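Greltis
Planning and perception tools for two-arm tabletop work

Welcome, and thank you for stopping by! Greltis is the software we use to plan motions for a pair of arms that share one small workcell, together with the perception pieces that tell the planner what is lying on the floor of the cell and where. It started as a folder of scripts inside a bigger project called Stesine, and it grew until it made more sense to give it a home of its own. If you came here from Stesine, most of the commands will look familiar, although a few of the flags have moved (see the notes on upgrading further down).

What is in the repository

The planner lives in greltis/plan. It takes a start pose and a goal pose for each arm and returns one joint path for both, timed so that the arms can move at once without getting in each other's way. You can also ask for one arm to hold still while the other works, and for a lot of everyday jobs that is the quicker choice.

The perception code lives in greltis/see. It works from the fixed camera and does three jobs: it separates the floor from everything lying on it, it fits a rough outline to each item, and it marks each outline as either "target" or "avoid". Flat, bendable things such as cardboard get their own fitting routine, which looks for straight crease lines and treats the stretches between them as stiff panels. That routine is the part we are proudest of, and it is also the part that gives us the most trouble, so please read the known problems before you lean on it.

The control loop is in greltis/run. It sends commands to both arms, watches the joint readings, and stops both of them if either one falls more than 2 control steps behind its path.

Installing

Clone the repository, make a fresh Python environment, and run "pip install -e ." from the top folder. Then copy config/cell_default.yaml to config/cell.yaml and fill in the positions of your two arm bases, measured from the middle of the front rail. Please take your time over this. A sloppy base measurement shows up later as all sorts of strange planner behavior, and it is much nicer to find it with a ruler than with a gripper.

When that is done, run "greltis check". It moves nothing. It loads the config, connects to the camera, and prints a short report.

Setting up a folding run

1. Clear the space both arms need, then lay the cardboard flat near the middle of the floor, with its creases running left to right as the camera sees it.

2. Run "greltis see --preview" and look over the outlines. Other items may stay in the cell, and in fact the planner is meant to cope with them, but every one of them should come up as "avoid". If something small is missed, add it by hand with "greltis see --add-box".

3. Run "greltis plan --task fold --dry". This gives you the full path for both arms without sending it. Check the approach to the back edge of the sheet in particular. In the layout we test with, a cup lying on its side and a pair of green-handled wire cutters sit at the back left, which leaves the left gripper with neighbors to think about as it comes in toward the cardboard.
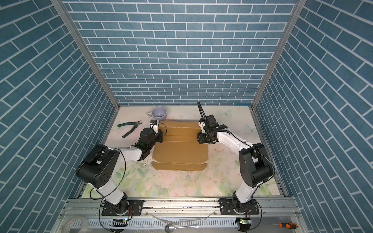

4. If you are happy with the dry path, run "greltis run --slow" and keep a hand near the stop button. The normal speed is there for when you trust your config.

5. Save the log with "greltis log --keep". Logs that you don't keep are cleared the next time the control loop starts.

Test paths

We ship 2,833 saved planning problems in tests/problems, and 219 of them involve creased sheets. The full set takes a while to get through, so the default test command runs only a smaller group of 600. Use "--all" before you send us a change to the planner.

Known problems

Printed floors can confuse the crease finder. If it picks up lines outside the sheet, raise the "min_crease" value a little at a time – large jumps tend to lose the real creases as well.

Clear plastic is hard for the outline step. Box it in by hand or take it out.

Upgrading from Stesine

The "--both" flag is gone, as two arms are now the default. Camera settings have moved into cell.yaml. Anything that read paths in the old Deteria format needs the converter in tools/from_deteria.py.

License and contact

Greltis is released under the MIT license. Bug reports are very welcome in the issue tracker, and a kept log attached to the report helps us enormously.

Maintained by Subramaniam. Last updated 2 January 2018.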